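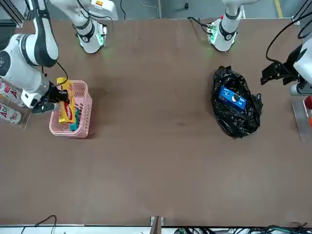
The Ratau kit has been on our bench since the week before the holidays, and I have enough hours on it now to answer the questions that came up on the list. We bought the two-arm package with the standard two-finger grippers. Setup took a day and a half, most of it spent on cables and on getting both bases level. I have been running it on mixed small goods going into baskets, the sort of thing Clerkholm ships. Snack packages are the item I watch most closely, and the right arm has one upright in its gripper over the pink basket, with something teal already in there. Upright is how I want them to go in. Laid flat they take up the whole floor of the basket and the next item ends up on top of them.

Maricica Sârbu wrote on 3rd January:

> We are looking at the Ratau kit for our packing bench and the
> dealer has quoted us 2,125 for the yearly service plan on top of
> the purchase price. Is anyone on the list using it? I would like
> to know three things. Is the service plan worth paying for, do
> the standard grippers cope with soft packaging, and how hard is
> it to teach a new item? We have nobody here who writes code.

Taking these in order.

Service plan. We were quoted the same figure and did not take it. What you get is one visit a year, phone support and 40 percent off spare parts. The phone support is the part I would have used, twice so far. If you have no one in house who is comfortable with the controller, I would pay for the first year and then look at it again. Ask whether finger pads count as spare parts. Our dealer said yes and the printed terms say no.

Soft packaging. The standard fingers are fine on sealed bags if you turn the grip force down. The factory setting is too high and will crush chips. I have ours at 30 on their scale and leave it there. Crumpled plastic bags are still a problem - the fingers slide over the folds and close on very little. Braramton sells a softer pad that is supposed to help. I have a set on order and will post when I have tried them.

Teaching. You move the arm by hand and it records. The manual asks for 50 demonstrations per item, and I would not go lower. No code needed, but somebody has to sit there and do it, and it is dull work.

One complaint: the manual puts the two arms too close together for wide baskets. Move the bases apart before you bolt anything down.

I can send my settings file to anyone who wants it.

Josefina Zúñiga
Echeverría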